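Felt (textile)

Felt is a dense sheet of fibers held together by matting and pressing, without weaving or knitting. Wool is the oldest and best known raw material, but felt is also made from fur, rayon, acrylic and polyester. It is used for table coverings, hats, footwear, piano parts, padding and insulation.

The word is applied in everyday speech to several cloths that are not felt in the strict sense. The green covering on many card and game tables, for instance, is often baize, a woven wool cloth with a raised surface.

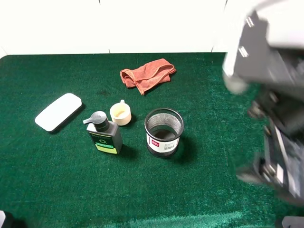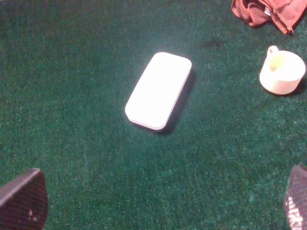

Green textile surfaces with small household articles.

Structure

Wool fibers are covered with tiny scales that point toward the tip. When the fibers are made wet and warm and then rubbed, they move mostly in one direction and become locked around each other. Soap or a weak acid speeds the process. Synthetic fibers have no scales and are matted by machine, using rows of barbed needles that push the fibers through the sheet again and again.

Pressed wool felt can be cut in any direction without fraying. It absorbs sound and holds liquid well. It tears more easily than woven cloth of the same weight, and it may shrink if washed in hot water.

History

Felt making is older than written records in much of Central Asia, where herding peoples used the material for tents, rugs and saddle blankets. In Europe it became closely tied to the hat trade, which relied on rabbit and beaver fur.

The Tavham mill, a smaller producer of table and lining felts, employed 178 people at its largest. Its order books list 422 shades, of which green was the most often requested. The mill's former drying house at Murkach is now used for storage -- the machinery was sold when production ended. A history of the works by Nia Pumphrey describes the dye recipes in detail.

Care

Felt surfaces should be brushed lightly in one direction. Spills are blotted with a clean cloth and left to dry away from direct heat. Heavy rubbing raises the fibers and leaves pale or thin patches, which cannot be fully repaired. Moths are a risk to wool felt in storage, but they seldom damage synthetic kinds.

See also
Baize
Fulling
Needle felting
Hat making

2 comments

Hughes
The care section should mention steam. A little steam lifts dents out of wool felt very well, but keep it off the acrylic kind.

Zillix
Is the Pumphrey book still in print? My grandmother worked in the Tavham dye room and I would like a copy.

Shares: 178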